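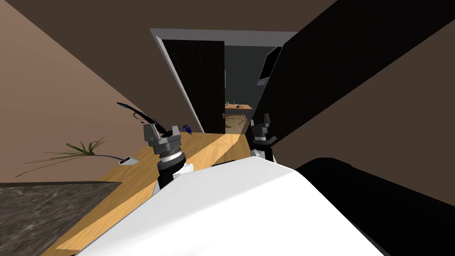 Week 6 handout: Does dark paint shrink a room?

Looking at Interiors, Dalemden evening program
Bring this to the 7:30 session with the Mornska leaflet. Read the leaflet first, then read it again with a pencil.

The claim

Anyone who has bought paint has heard it: light colors open a room up and dark colors close it in. You will find it in magazines, on the back of sample cards, and in at least two of the textbooks on our own reading list, neither of which gives a source. It gets passed along as if somebody had settled it long ago. I went looking for the somebody and came back with very little.

The claim is really several claims in one coat. One is about how far away a wall seems. Another is about how big a room feels as a whole. A third is about whether people like being in it, and a fourth is about whether a buyer will pay more for it. A study of one says very little about the others, yet the leaflet slides from the first to the fourth in half a page. 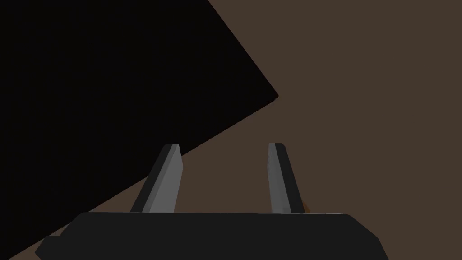

Distance is the part with the best case behind it, so start there. We judge how far off a surface is partly from its shading, its texture and how it overlaps with other things. A matte, near-black surface starves us of the first two. Look at the large dark shape in the picture: the outline is crisp against the paler surroundings and comes to a hard corner, but inside that outline there is hardly anything for the eye to work with. It might be the side of a box or a flat panel, and the color alone won't tell you whether it is near or far. Does it look close? To me it does, but I suspect that comes from its size in the view and the way it blocks what is behind it. Notice how easily I could have credited the paint.

So even here, the honest position is weaker than the slogan. Dark and matte can make distance harder to judge. Harder to judge could mean errors in either direction. Some decorators will tell you, with the same confidence, that a dark end wall "recedes" and makes a hallway longer. Both rules are in circulation and both get repeated to clients, sometimes by the same person.

The Mornska leaflet

Mornska sells paint. Keep that in mind without letting it do your thinking for you. A seller can run a decent test, and a neutral party can run a bad one.

The leaflet says that 800 people were shown rooms in light and dark versions and that the light version was "perceived as more spacious." My problems with it, in no special order:

- They were shown pictures of rooms. No one stood in one. A picture on a screen has its own brightness, and whoever made it chose the angle.
- We aren't told whether the light and dark versions had the same lamps on, or the same furniture. If the dark version is also the dim version, the test is about light as much as it is about paint.
- "Perceived as more spacious" by how much? A difference can be real and still too small to matter to anyone choosing a can of paint.
- The question was "Which room feels more spacious?" Most people already know the expected answer. They have read the same sample cards you have.
- No mention of how many people saw no difference, or whether they were allowed to say so.

The last point bothers me most. If you force a choice, you will get one.

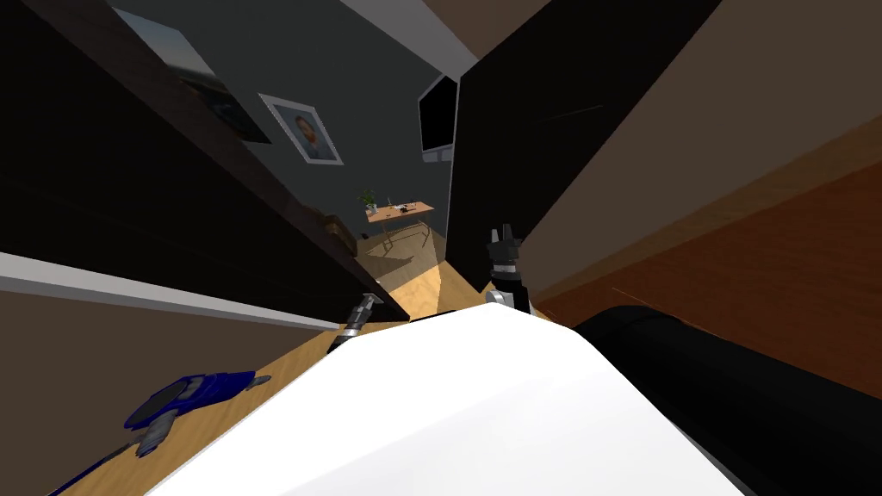 Word count: 800. Optional reading stops at the end of this part.

The Noh booklet takes another route. It is a set of before-and-after room reports, 50 of them, sent in by people who had just repainted. Almost all say the room "feels bigger" in its new lighter color. I don't doubt that they felt it. But repainting means emptying the room, throwing out half of what was in it, cleaning the windows and putting back less furniture than you took out. Then you are asked how you feel about the thing you just spent a weekend and a fair bit of money on. I would report a bigger room too.

There is also the matter of who writes in. People who painted a room pale and found it cold and boxy had no great reason to send a report. A booklet of volunteers' letters can give you ideas to test. It can't tell you how often the thing happens.

The room sizes in the booklet are a separate mess. One is listed as 200 square feet before and 200 after, which is at least reassuring.
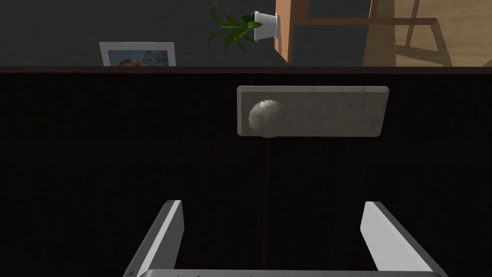
The Zerkberg price figure

You will see this one quoted everywhere: homes with pale living rooms in Zerkberg sold for 3480 more on average. No currency is given in most versions and no sample size in any I have found. Set those aside and the main trouble remains. Sellers who repaint before listing a home tend to choose pale colors, and they also tend to fix the faucet, hire a photographer and wait for a good offer. Compare freshly painted pale rooms with freshly painted dark rooms and then we can talk.

For the session

Pick one of the three sources. Write half a page on what it would have had to do differently for you to believe it. Don't write "use a larger sample" unless you can say what a larger sample would fix. For the Mornska test, I don't think it would fix anything.

Then write down what you believed about dark rooms before this week, and where you got it from.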